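Rechercher dans la revue
OK

3.2. Corpus et mesure du délai de reprise

Le corpus réunit les journaux de lecture de 141 abonnés du réseau Pundcombe, tous engagés dans au moins un cycle policier. On appelle délai de reprise l'intervalle, en mois, entre la fin d'un tome et l'ouverture du suivant. Les relectures sont exclues.
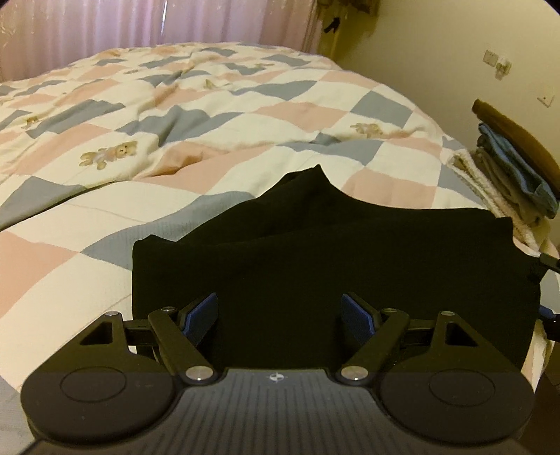

Temps de lecture : 2 min

Figure 2. Pince à main noire, vue arrière ; embouts bleu foncé.

Le délai médian atteint 16 mois pour le cycle Protarmont, contre 21 pour le cycle Juvby, dont les tomes sont plus longs. L'inscription à un défi de lecture annuel réduit l'écart entre les deux cycles sans l'annuler. Les journaux comptant moins de 20 entrées ont été traités séparément (voir 3.4).

Dernière mise à jour : octobre
Contact | © Éditions Baxter | Haut de page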